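自动恢复不该是默认选项

2019年1月15日

机械臂停下来以后，应该由谁让它再动起来？我的看法是人，而且应该是站在它旁边、看得见工作区的人。这个看法在我们这行不算新鲜，标准里写着，培训里讲过，设备手册的前几页也有。可是在我参与过的项目里，只要机器足够小、速度足够慢，这一条就会慢慢松掉。去年十一月的一次夹手事件以后，我把相关的日志从头到尾看了一遍，这篇文章写的是看完之后的想法。

先交代背景。我在Carari做现场调试，公司规模小，主要业务是给别人的机械臂写上层程序、装夹爪、配工作台。Noninora是我们接的一个桌面整理项目，任务听起来简单：机械臂从桌上拿起各种日常小物件，放进容器里，或者从容器里取出来放到别处。物件会换，容器也会换，位置不固定。调度软件用的是Diltar，这是我们自己维护的一套东西，负责排任务、记日志、处理异常。项目的甲方是Henríquez，他们出场地，我们出人。

事情的经过很短。机械臂往碗里放东西，下降的时候指尖压到了碗底，关节力矩超过限值，控制器触发保护性停止，臂停住了。同事看见它停了，伸手去把碗挪开一点，想看看里面卡了什么。手还在碗边上，臂重新动了，先往下走了一小段，再往上抬。往下走的那一小段把他的手指压在碗沿上。他把手抽了出来，按了急停。指头青了一块，没有骨折，也没有破皮，当天下午他照常上班。

臂之所以会重新动，是Diltar里有一个叫“自动恢复”的选项，打开以后，保护性停止触发后等5秒，软件就向控制器发解除指令，然后从中断的那条轨迹接着走。接着走的意思是先把没走完的下降走完。写这段逻辑的时候，我们想的是轨迹要完整，没有想到停下来的原因可能还在原处，也没有想到那里可能多出一只手。

我说“我们”，是把自己算在里面的。那个选项是我勾上的。

为什么勾上，说起来也没什么复杂的理由。项目刚开始时，每次保护性停止都要人走到示教器前面，看一眼画面，点确认，再点继续。抓取类的任务和搬箱子不一样，接触是任务的一部分，夹爪要贴着桌面，要伸进容器，要碰到软硬不一的东西，力矩限值稍微设得紧一点，一上午能停很多次。Henríquez那边的验收条件写的是连续完成1000次抓放，中间人工干预越少越好。人工确认一次就算一次干预，计入报表。于是先是有人提议把限值放宽，放宽以后好了一阵，换了物件又开始停；后来有人提议让软件自己确认。测试了两天，没出什么事，就一直开着了。

这里有一个我事后才看明白的地方。报表只统计人工干预，自动恢复不算干预，也不算故障。它在日志里是一行灰色的字，级别是“信息”，跟“任务开始”“夹爪已打开”放在一起。选项勾上以后，报表变好看了，周会上讲的是干预次数下降，我们和甲方都满意。机器碰到东西的次数有没有变少，没有人去查，报表上也没有这一栏。

出事以后我去查了。从勾上选项到夹手那天，日志里的保护性停止一共是373次，全部由软件自行解除。也就是说，同样的动作序列，停住、等待、向下走完、抬起，在那之前已经发生过很多遍，区别只在于那时候没有手在那里。我把每一条都翻出来，对着当时的任务编号看。多数发生在下降到容器里的阶段，一部分是夹着长条形的东西转动手腕时碰到容器边，还有少数几条我到现在也说不清原因，关节读数突然跳高，又回落，录像里看不出碰了什么。

最后这一类让我不太舒服。如果当时每一次停止都有人走过去看，哪怕只看一半，关于碗底高度的问题在头几天就会被发现。容器换过以后，标定的深度没有跟着改，程序以为底还在更低的地方。这是一个很普通的错误，改一个数就好。自动恢复把它遮住了，一遮就是几个星期。

有人会说，这种臂力气小，速度低，本来就是按可以和人同处一室设计的，夹一下也就是青一块，不必大惊小怪。这话我听过好几遍，有的是同行说的，有的是我们自己人说的。我认真想过，觉得有两处站不住。

一处是，臂的力气小，说的是臂空着的时候，或者拿着规定范围内的东西的时候。装在末端的夹爪、夹爪里的物件、桌上的容器，都不在臂的说明书里。手指被平的指尖压在平的桌面上是一种情况，被压在碗沿上是另一种情况，接触面积小得多，同样的力，结果不一样。如果那天换成一个有缺口的玻璃罐，我不敢说还是青一块。风险评估应当连同物件和容器一起做，换一批物件就重做一次。我们做过一次，在项目开始的时候，之后物件换了好几轮，那份评估还是原来那份。

另一处是，力矩限值已经被放宽过了。我们拿“本来就是安全的”来给自己打气的时候，用的是出厂数值下的结论，而现场跑的早就是另一组数值。放宽限值的那次修改没有写说明，只在配置文件里留下了新的数。后来复查的人看到这个数，会以为它就是经过评估的数。我自己就这样以为过，尽管我当时在场。

桌面抓取这个工作，外人看着会觉得没什么可怕的，一张木桌，几样家里都有的东西，臂在上面慢慢地来回。我每天对着这个场面，也早就不把它当成机器在看了。

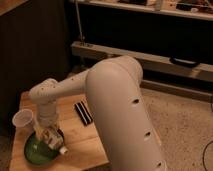
Noninora的桌面抓取工作，两张都是。

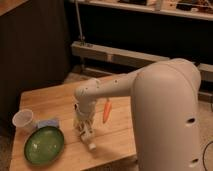
习惯是慢慢养成的。刚进场的时候，大家都会站到桌子外面，手背在后面，臂一动就往后让。过了一阵，臂在动的时候也有人伸手去扶正一个倒了的东西，扶得很准，赶在臂回来之前收手，还有点得意。再后来，看见臂停了就把手伸过去，已经不需要考虑了。停，在我们脑子里等于安全。这个等号在别的设备上大体成立，在开了自动恢复的设备上不成立。而臂停着的样子，两种情况看起来完全一样。

我觉得这是整件事里最该改的一点。一台停着的机器，旁边的人应当能够分辨它是停了，还是在等。传统的产线设备上有塔灯，颜色有规矩，有的还会在重新启动前响一声。桌面上的小臂往往什么都没有，有一圈灯也只是表示通电和模式。我们的软件界面上其实有提示，写着“等待恢复”，字不小，还带倒计时，可是显示器放在侧面，挪碗的人背对着它。做界面的时候我们觉得信息已经给到了。信息给到屏幕上，和给到伸手的人那里，中间隔着半个房间。

再说那5秒。这个数是怎么来的，我问了一圈，没有得到答案。代码注释里没有，会议记录里也没有。最可能的情况是某个人在调试时随手填的，觉得够长，臂也许能自己稳定下来，又觉得不太长，不至于拖慢节拍。我后来自己掐着表试了试：发现臂停了，从椅子上站起来，走到桌边，看一眼，伸手。走完这一套，差不多正好把手放到臂的下面。如果有人存心要设计一个夹手的等待时间，大概也就设成这样。等得再短一些，人还没走到，臂就动了，人会知道它是会自己动的；等得再长一些，人可能已经看完走开。我不是在建议改成别的数。等待多久都不解决问题，它只是把人和机器撞上的时刻挪来挪去。

还有重试次数。Diltar允许在同一个任务里最多连续自动恢复7次，超过了才报警叫人。设这个上限的理由是“偶发的碰撞多试几次就过去了”。从数据上看，这个理由部分成立，多数停止在一两次恢复之后确实过去了。过去的方式是什么呢？我对着录像看，有的是臂把容器顶开了一点，有的是夹着的东西被压得滑了位置，有的是东西掉了，夹爪空着走完全程，任务仍然标记为完成，因为那一版程序检查的是夹爪开合，不检查手里有没有东西。机器硬挤过去了，我们把它记成成功。

这就带出另一个我想讲的问题，成功率。验收要1000次，我们交得出1000次。可是这里面哪些是顺顺当当做完的，哪些是压着碗底磨过来的，数字上分不开。甲方的人看报表，觉得系统很稳，来现场的时候也就更放松，有一回几个人围着桌子站，胳膊肘都搁到桌沿上了。报表越好看，人站得越近。我没有办法证明这两者之间的关系，只是把看到的写下来。

我并不反对机器自己处理异常。做这一行的，谁都希望夜里不用被电话叫起来。夹空了，退回来再夹一次；相机没看清，换个角度再看一次；物件滚走了，重新找。这些都可以交给软件，它们发生在机器还受控、传感器读数正常的时候。保护性停止是另一类东西。它是控制器在说，我感觉到了一个不该有的力，我不知道那是什么。控制器不知道，上层软件更不知道，它没有比控制器更多的传感器。在这种情况下由上层软件发指令说“没事，继续”，它依据的是什么？什么也没有，只有一个计时器到点了。

所以我主张把这两类分开，在程序里分开，在报表里也分开。任务层面的失败可以自动重试，保护层面的停止一律由人在现场确认，确认之前要先看到工作区。恢复时也不能接着走原来的轨迹，应当先沿着来路慢速退出去，退到没有接触的高度，再重新规划。退出去也可能夹到人，这个我承认，比如手指正好在夹爪和前臂之间。但是沿来路退，至少走的是刚刚走过的空间，比朝着碰撞的方向继续用力要好得多。速度也要压下来，压到人来得及抽手。

有同事反对，说这样一来项目做不下去，甲方不会接受每停一次都要跑一趟。我理解这个难处，合同是我们一起签的。可是停得太多本身就是一个结果，它说明标定不对，或者抓取策略太莽，或者力矩模型没有把夹爪的重量算对。把停止藏起来，这些问题一个都不会少。出事以后我们关掉了自动恢复，头几天确实停得让人心烦，椅子都坐不住。随后把容器深度重新标了，给夹爪补了重量参数，下降的最后一段改成慢速接近，碰到了就停在那里松开，不再硬走到预定高度。停止少了很多。我没有把前后的数拿来比，任务变了，比起来不公平，只说感觉：现在一个上午跑一两趟示教器，不算负担。

限值我们也改回去了，改回出厂的那一组。有两种物件因此抓不了，一碰就停，我们写信告诉Henríquez这两种暂时从清单里拿掉。写信之前内部争了很久，担心对方觉得我们能力不行。对方的回复很平淡，问了什么时候能加回来，我们说还不知道，事情就这样过去了。争论花的时间比解决花的时间长，这种情况在我的工作里很常见。

关于记录，我也有意见。夹手那天，第一反应是不用报。同事本人也这么说，一块青，报上去要填表，要开会，项目要停几天。最后是报了，原因是另一个同事坚持，不是我坚持的。我当时在看日志，心里想的是先把原因找到再说。现在想来次序反了，应该先报，先把设备锁住，再找原因。那天下午设备又开了一阵，选项还是勾着的，为了“复现一下问题”。复现的时候大家倒是都站得很远，可门是开着的，隔壁的人随时会进来借东西。

没有造成伤害的停止，也应当留记录，而且记录要有人看。前面说过，在日志里它是灰色的一行。我们后来把它的级别提了上去，改成醒目的颜色，每天收工前由当班的人把当天的停止过一遍，写一句原因，写不出就写“不明”。“不明”积到一定程度，停下来查。做法很土，不需要新的软件，费的是人的时间。头一个星期写得很认真，现在有时候会看到连着几条都是“碰容器边”，我怀疑是复制的。这种事也得有人管，目前是我在管，管得不算好。

另外想说一下急停按钮的位置。那天同事能按到急停，是他另一只手正好在按钮附近。按钮装在控制柜上，控制柜在桌子的一侧。如果被夹的是另一只手，或者他站在桌子的对面，他是够不着的。进场验收的时候检查表上有一条“急停可用”，我们打了勾，按下去确实断电。检查表没有问从每一个可能伸手的位置能不能够到。后来在桌子两边各装了一个，线走桌下。装完以后又发现有人把纸箱堆在其中一个前面，挪开了，过几天又堆回来。

再往上讲一层，讲软件的默认值。Diltar是我们自己的东西，除了Noninora，还装在别的项目上。自动恢复在最早的版本里是关着的，要用的人自己去勾。后来因为几乎每个项目都去勾，有人就把默认改成了开，省得每次配置。改的时候走了代码评审，评审意见只有一条，说变量名起得不清楚。这样一来，以后的项目连“勾上”这个动作都没有了。勾一下至少还有个人做了决定，可以去问他为什么；默认开着，就没有谁做过决定。查到这里我有点后怕，有一个项目现场用的臂比我们这台大得多，配置里这一项也是开的，现场的人不知道有这个选项。我们当天打了电话，让他们先关掉。

现在的版本里，针对保护性停止的自动恢复已经整个删掉了，没有留开关。有客户来问能不能加回去，说以前有，用得好好的。我们答复不能。这个客户可能会去找别家，别家也许会给他做。我对此没有什么办法，只能写出来，让买设备的人在谈合同的时候多问一句：保护性停止以后，谁来解除，在哪里解除，恢复时第一下往哪个方向走。三个问题都答得上来的供应商，我认为可以接着谈。验收条款里如果写了“减少人工干预”，要把保护性停止的确认排除在外，单独列一项，不设指标，只要求如实上报。设了指标，现场就会想办法把它做低，我们做过这样的事，手法也不高明，勾一个选项就够了。

也有人问我，是不是应该给桌子加围栏，或者装扫描仪，人一靠近就停。能装当然好。可桌面项目的特点就是人要经常靠近，换物件、扶容器、擦桌子，围栏装上以后多半会开着门用，扫描仪会被嫌太敏感，然后又有人去改参数，走的还是放宽限值的那条路。加设备之前，先把谁有权改参数定下来。我们现在的规定是力矩限值和恢复方式要两个人签字，改完贴在控制柜门上，写明改之前是多少、改之后是多少、为什么改。柜门上目前贴着一张，内容是改回出厂值的那次。

受伤的同事后来还在这个项目上，手早就好了。他现在伸手之前会先按急停，按完再伸，哪怕只是去拿掉一片纸屑。复位要多花一点时间，没有人催他。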